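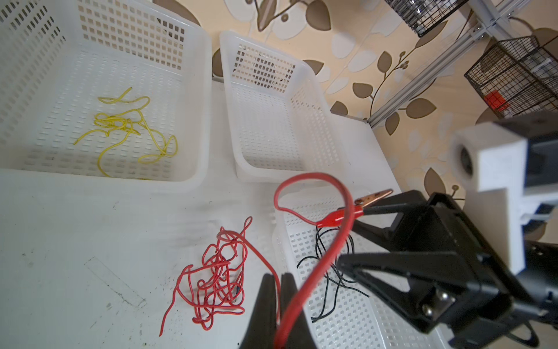 Fig. 2. Wires on the table, with the white baskets ready.

Part 2: Sorting your wires into the baskets

Okay, this is my favorite part of setting up the Grutero bench kit, and I say that as someone who let a drawer of wire get so bad I couldn't close it! You've already got the table cleared from Part 1, so grab your baskets and let's go.

1. Unplug everything. If a wire or clip lead is still hooked up to a power supply, switch the supply off first and then take the lead off.

2. Set out the white baskets, the kind with the little square holes. I like mine close together so I'm not reaching all over the place (my arms are short, don't laugh).

3. Pick one color per basket. I do yellow in one and black in another, and I keep one free for red. You can use your own system, but please write it down on the Pukley card that came in the box.

4. Drop the wires in loosely. The black stuff coils up nicely on its own. Yellow always seems to tangle on me, and I've stopped fighting it at this stage.

5. Do the clip leads last. Hold a lead by the clip when you move it, and let the cable follow along behind. Yanking on the cable can loosen the joint where it meets the clip.

CAUTION: Alligator clips pinch! Keep the metal jaws away from anything powered, and don't let kids play with them.

6. Now untangle, one basket at a time. Find a loose end and work back from there, pulling gently. Anything shorter than 40 mm goes in the scrap jar.

7. Look over each wire as you go. Cracked insulation or bare spots? Out it goes.

Note: If a thin strand pokes through the holes in the basket, feed it back in from the outside. I snapped a good piece once by tugging it from the wrong side.

Note: The Surdu labels stick best on the rim. They slide right off the sides (too many holes).

Got a really big batch, like a full 1000-foot spool from Gondberg? Leave that on the spool and skip ahead to Part 3.

Last updated 2020-04-24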